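Stindell Shared Kitchen – Members' Meeting
Minutes of the spring gathering

7 min read

Search minutes and notices
Search
Enter a word or phrase

The meeting began a little after half past six, once the kettle had boiled and everybody had found a chair that didn't wobble. The chair welcomed members old and new, and said how very pleasant it was to see the long table full again after what had been rather a thin turnout in January, when the roads were bad and half the membership had colds. Apologies had been received from several members and were read out and noted.

1. Minutes of the last meeting

The minutes of the January meeting were taken as read, apart from one correction. Under the heading of shelves it had been written that the baking tins would move to the lower cupboard, when what had been agreed was the upper one – the lower cupboard being where the damp gets in. The correction was made in pen and the minutes were signed.

2. Matters arising

The tap. The cold tap at the small sink has had its new washer and no longer sings when it is turned on. Members thanked the person who had given up a morning to see to it.

The Amevik shelving. The second set of shelves from Amevik came in February, one bracket short. A letter was sent and the bracket followed in a padded envelope, with a kind note. The shelves are now up along the passage and are holding the flour, the rice and the big jars. One member wondered whether the jars were perhaps too high for anybody shorter than herself, and after some good-natured standing up and reaching it was agreed to bring them down by one shelf.

The noticeboard. Still to be done. It was felt that a great many of the notices on it could go, including the one about last year's marmalade morning, though a member did ask that the recipe at the bottom be copied out first, as it was a good one.

3. Money

The accounts were passed along the table on a single sheet. The balance at the end of the quarter stood at £3,489, which includes the £552 taken at the soup lunches. The meeting was delighted with this last figure and there was a small round of applause. Set against it are the electricity, which has gone up, and the insurance, which falls due in the summer.

It was proposed that up to £400 be put aside for kitchen things over the coming year, to be spent as needed and without having to call a meeting every time somebody wants a colander. There was a fairly long talk about whether tea towels count as kitchen things. The general feeling was that they do. The proposal was carried with everyone in favour.

4. The Laaksonen room

The Laaksonen room has now been booked for most mornings until the autumn, which is splendid news, but it does mean that the folding tables can no longer be left in there overnight. Members were asked to carry them back to the passage and to stack them with the legs facing the wall. Someone pointed out that the tables with the green tape are heavier than the others and really want a person at each end. This was warmly agreed with by all who have tried it alone.

There was also a question about the curtains. They are to be washed before the summer, on a cool wash, and rehung by whoever takes them down, so that the hooks don't get mislaid a second time.

5. The worktop and the pots

This was the longest item of the evening, and the secretary hopes members will forgive the length of it here.

The chair reminded the meeting that the cooking mornings begin again in April, and that the worktop ought to be in good order before then. It was broadly agreed that the worktop has become a place where things are put down and then stay put down, and that it would be far nicer for everybody to arrive to a clear stretch of counter with the pots and plates where a person might expect to find them.

A member who had been in to look things over gave a full and very cheerful account. She is much in favour of the electric cooker, and thinks that it should live out on the counter instead of going back in the cupboard after every session. It is an awkward thing to lift down, and she has found that people simply don't bother with it when it is put away. Others were of the same mind. One member did say that he never felt quite sure of the settings, as the lettering on the panel is in Chinese and rather small, and he has up to now gone by the little drawings next to it. It was suggested that a card be written out in English and pinned to the wall behind, with the dial drawn on it. Two members who use the cooker often have offered to do this between them.

Lids were then discussed, and at some length. The glass ones are well liked, since everyone can see how supper is coming along without letting the steam out – but they are also the things most likely to come to grief in the sink. It was agreed that glass lids should be washed first, by themselves, and dried straight away, and that they should go back on the pot they belong to and not into the rack. A member asked that particular care be taken around the rims, where the metal meets the glass and where grease does like to hide. Another added that small steam holes want a quick poke with a soft brush every so often.

The toy vegetables, used on the family mornings for playing at soup, were also mentioned. They are very popular and tend to be found in all sorts of places afterwards. Members clearing up were asked to look inside the pots before putting anything on to heat, and to return whatever they find to the basket by the door.

The pots and the counter:
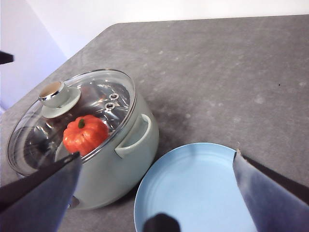
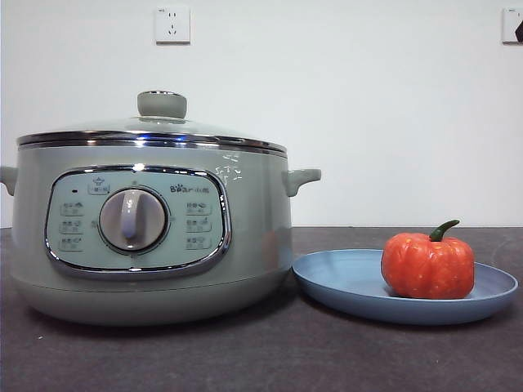
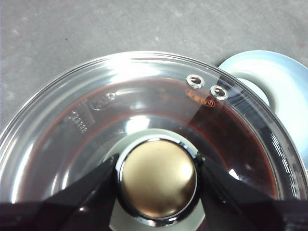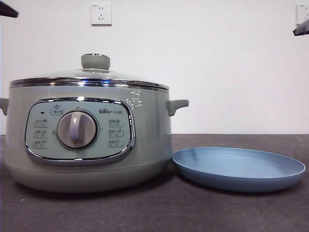 Following on from this, the meeting turned to where the plates ought to go. At present they are kept in three different cupboards, for reasons that go back to before most of us joined. It was proposed that all the everyday plates be brought together in the cupboard nearest the counter, with the bowls beneath them, and that the good serving dishes be moved to the top, wrapped in newspaper as before. One member spoke up for leaving a plate or two out on the counter during cooking mornings, as a place to rest a wet spoon. Everybody thought this sensible, as long as they are washed and put away with the rest at the end.

There was some talk of buying a second electric cooker out of the money agreed under item 3. Opinions were mixed. Those in favour said that on a busy morning there is always a queue, and that rice and soup can't very well go in together. Those against were worried about the sockets, and about giving up yet more of the counter. It was settled that we should go on with what we have until midsummer, and look at it again then.

6. Cleaning things

The large bottle of Pristeo that was bought for the floor has gone down very quickly, and it was gently suggested that a capful in a bucket is plenty. The worktop should be wiped with a well wrung cloth and ordinary washing-up liquid. Please don't use the scouring powder on it, or on the outsides of the pots, however tempting it may be.

Cloths are to be taken home and washed in turn. A list has been put up on the inside of the cupboard door, and members are asked to sign it in something darker than pencil.

7. Tidying afternoon

A tidying afternoon will be held in late March, starting at two o'clock and going on until we've had enough. The main jobs are the plates, as above, the drawer under the window (which no longer shuts) and the shelf of odd lids. Any lid still without a pot by the end of the afternoon will go to the jumble table. Please bring an apron and, if you have one, a box with a good strong bottom. There will be cake, and anyone who can only manage an hour will be just as welcome as those who stay to the end.

8. Any other business

A member asked whether the outside light might be set to come on a little earlier, as the step is hard to see at dusk. This will be looked into.

A blue casserole was left behind after the last soup lunch and is on the windowsill waiting to be claimed.

Thanks were given for the flapjacks, and for the flowers on the table, which had come out of a member's own garden.

It was asked whether the next meeting could be held a little earlier in the evening for the sake of those catching the bus. Agreed, and it will begin at six.

The meeting closed at ten past eight. Members stayed on to wash the cups.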